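Tulon Cable Guard Kit for Two-Arm Workstations

Home / Spare parts / Cabling / Gripper cable guards

Fits: Tulon T2 and T2L arms, left and right
Replaces: the original clip-on cable retainer
Supplied by: Drivberg

Overview

The Tulon Cable Guard Kit replaces the plastic retainer that shipped with earlier T2 arms. The retainer held the gripper cable close to the connector and left the plug to take the load whenever the cable caught on something. On machines working below the edge of a table or panel, this led to loose plugs and grippers that stopped responding with a part still held.

We recommend the kit for all T2 arms that reach under or up against a work surface. It is a required part for arms that share a work area with a person.

What went wrong with the old retainer

The first report came in December from a customer using two arms to lift and shift furniture panels. One gripper lost power during a lift and stayed closed. The other arm kept moving, and the panel twisted between them before the operator reached the stop button. There were no injuries. The panel was scrapped and one gripper finger was bent.

Tianyou Bai in our service department ran the same lift on a test bench and found that the plug had backed out of its socket a little at a time. The controller read the loss of signal as a slow reply and waited 20 seconds before raising a fault. Both problems are dealt with here: the guard holds the plug in, and the updated controller file stops both arms as soon as either gripper drops out.

Arms used for table handling are the most exposed. The grippers come up close to the underside of the top, the plugs sit right beside them, and a person is often standing on the far side with hands on the surface.

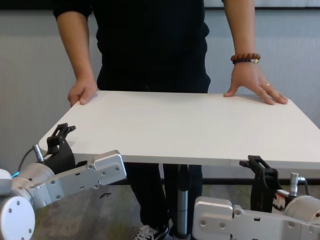

What is in the kit

Two cable guards, left and right
Two locking collars for the gripper plug
Eight screws, with thread lock already applied
One 60 cm cable sleeve per arm
Controller file on memory card
Printed fitting sheet

Fitting

Switch off both arms at the main switch and let them rest on their stands. Remove the old retainer and throw it away – it should not be refitted under the new guard. Push the plug fully home, turn the locking collar until it clicks, then screw the guard down over it. Leave enough slack for the wrist to turn both ways.

Load the controller file before the arms go back to work. The guard on its own does not change how the arms react to a lost gripper signal.

Check the collars after the first 24 hours of running and again every 100 hours. A collar that can be turned by hand should be replaced.

Not suitable for

Gukeck grippers with the side-entry plug. Order the Mao adapter plate as well, or ask us for the side-entry version of the guard.

Ordering

Sold as a set for two arms. Single guards are available as spares. Have the serial number of each arm ready when you order.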